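Grip Loss Fault on Thin Packets: Frequently Asked Questions

Applies to: Skelbridge tabletop arms fitted with the Wegener two-finger gripper, controller software 2.x

What is fault 537?

Fault 537 is reported when the controller has recorded a successful grasp and the gripper then closes past the width expected for the object. The arm stops where it is and the brakes engage. The fingers hold their last position. The fault is logged as "Grip loss, in motion" and must be cleared by an operator at the pendant.

What happened at Ulalstead?

In August the packet sorting cell at the Ulalstead site dropped small plastic packets during transfer to a basket. In most cases fault 537 was raised and the arm stopped. In a smaller group of cycles no fault was raised, the arm completed the move, and the fingers opened over the basket with nothing between them. The cycle was recorded as a completed placement. The second behavior is the more serious one, and it is the reason this page was written.

Why did the controller not detect the missing packet?

The grasp check compares finger opening against a minimum width. A flat packet is close to that minimum. With worn finger pads, the fully closed reading drifts upward until an empty gripper and a gripper holding a packet give nearly the same value. The check then passes in both cases.

Motor current was also recorded but was not used for the decision. In the logs from Ulalstead the current traces for empty and loaded closes overlap, so current alone would not have separated them.

Does this affect larger objects?

No cases have been reported with objects thicker than the finger pads. The same drift is present, but the margin is large enough that the check still works.

Which units are affected?

Any unit running a controller release earlier than 2.15 with the standard pads fitted. Units with the Stustar soft pad kit are also affected. The soft pads compress more, and the drift appears sooner.

How do I tell whether my unit has the problem?

Run the empty-close test from the service menu. Remove any object from between the fingers, select Gripper, then Diagnostics, then Empty Close. The gripper closes 15 times and the screen shows the spread and the mean. If the mean is above the stored zero by more than the tolerance printed on the same screen, the grasp check cannot be trusted for thin objects. Take the unit out of packet work until it has been rezeroed.

Do not run the test with a hand near the fingers. The test closes at full speed and the force limit is not reduced.

The wrist camera sees the packet. Why can't it confirm the grasp?

The camera is used to locate the packet before the approach. It is good at this when the packet is isolated on a plain surface, even when the packet is translucent and takes up very little of the frame.
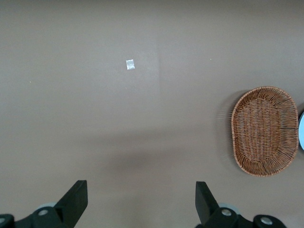
Once the fingers close, the view is different. The pads cover most of a small packet, and what remains visible is a thin crinkled edge which changes brightness with every degree of wrist rotation. The detector was never trained on that view. In trials it reported a packet in empty fingers often enough that it was left out of the check.

Release 2.15 uses the camera in another way. After lifting, the arm pauses and looks again at the pick location. If a packet is still detected there, the grasp is marked as failed and the arm retries. This does not catch a packet that is lifted and then dropped partway. For that case the width check is still the only protection -- which is why rezeroing matters even after the update.

Can I lower the minimum width instead?

No. Lowering the threshold makes fault 537 disappear and leaves the dropped packets. Two of the silent failures at Ulalstead came after the threshold had been lowered to stop nuisance alarms. If your unit has been changed in this way, restore the default before running any other test. The setting is parameter 855.

Does raising the grip force help?

Somewhat, and at a cost. Higher force reduces slip on smooth plastic, but it can split the seal of a filled packet. It also wears the pads faster and brings the drift back earlier. Keep the force at the value given for the packet type.

How do I clear the fault safely?

Keep the brakes engaged and confirm that the cell is in manual mode. Check whether the packet is still between the fingers. If it is, support it from below and open the gripper from the pendant at reduced speed. Never pull a packet out of closed fingers. Once the fingers are open, remove the packet, press Clear, and jog the arm back to home before returning to automatic.

If the packet has fallen, find it before restarting. A packet lying under the wrist path can be pushed against the basket or another item, and the next approach may be planned around an object that moves on contact.

The fault clears and comes back at once. What now?

Check the pad screws. A loose pad tilts under load and gives a false reading on every close. If the screws are tight, inspect the finger linkages for play by moving each fingertip by hand with the power isolated. Play that can be felt is too much, and the gripper should be replaced as a unit. The linkages are not adjustable in the field.

How often should the gripper be rezeroed?

At the start of each shift for packet work, and after any pad change. Units on release 2.15 prompt for it and will not enter automatic until it is done. On earlier releases there is no prompt, and it has to be added to the shift checklist.

Can past records be corrected?

Only in part. Placements logged before the update carry the finger width but no second camera look. Records where the width at release is within tolerance of the empty-close value can be marked as doubtful with the log filter tool. They cannot be marked as failed, as the data does not support it. Sites that depend on packet counts should compare the basket contents with the log at every basket change until the update has been installed.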